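Print this page | Send by e-mail

Grey fittings: pictures from the Hallton workshop

For the repair of the rinsing line we sorted the old pipe parts from the Lodside store. Keyvan Karimi wrote the list in February, and it has 216 pieces. Most of them are simple grey fittings, and they are nicer to look at than I expected.

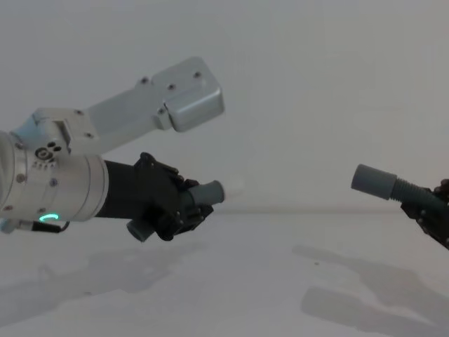
Grey fitting, held over the white table. One open end points to the right.

The straight pieces will be added when Simin Asadi has cleaned them.

Text: Felicja Lis, 14 April 2019

This website uses cookies. Accept | Read more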